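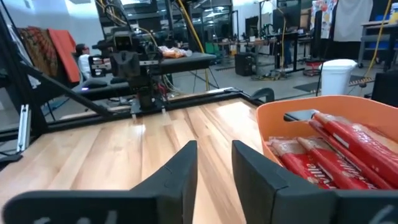

Why would a planner refuse a grasp it has made before?

Because the cost of the motion has changed, even when the object has not. Usually somebody has altered a weight, a margin or a time limit, and the planner has done what it was told.

Dineo Venter read this twice in the handover notes and closed them. She had written it herself, in February, for the people at Konari. It did not help her now.

The planner at Sotside had stopped picking red packages out of the orange basket. It would lower the gripper, compute an approach, reject it and go home. The log gave the same line each time: no feasible path, margin violated. The margin was 8 millimetres. It had been 8 millimetres since Hiner was installed.

"Which margin?" said Reshma Buthelezi.

"Finger to rim."

"Measured or assumed?"

Dineo opened the collision model. The basket was there as a box with five faces and no handle cutout. The rim was a straight edge. On the table it was a rounded one, and the planner was keeping its distance from a corner that did not exist.

"It was always a box," she said. "It worked as a box on Tuesday."

Reshma pulled the second chair across and sat down. She scrolled through the commit history without speaking. There were two changes to the planning package that week. The first renamed a variable. The second was by Masilela, who had left the firm and whose branch had been merged by a script that was still doing its job. It replaced the fingertip shape with the shape of the whole finger, base included.

"He was right," said Reshma.

"He was right and it doesn't pick."

"The old shape let the base go through the rim. In the model, I mean."

Dineo looked at the old runs. In every one of them the base of the right finger passed through the box wall by 3 millimetres, and the planner reported success. The real rim curved away at that point. Two errors had cancelled each other for most of a year. She had given a talk on the reliability of the result.

She could revert the commit and be home by six. She typed the command and left it on the line.

"I'd have to write it down," she said. "That it depends on both."

"Yes."

"Then someone would ask why I hadn't fixed it."

"I'd ask," said Reshma.

Dineo deleted the command. She fetched the calipers and began to measure the rim, reading the numbers aloud, while Reshma entered them into a new file. They finished the mesh at ten past seven. The first plan took 5 seconds, which was too long, and they started on that.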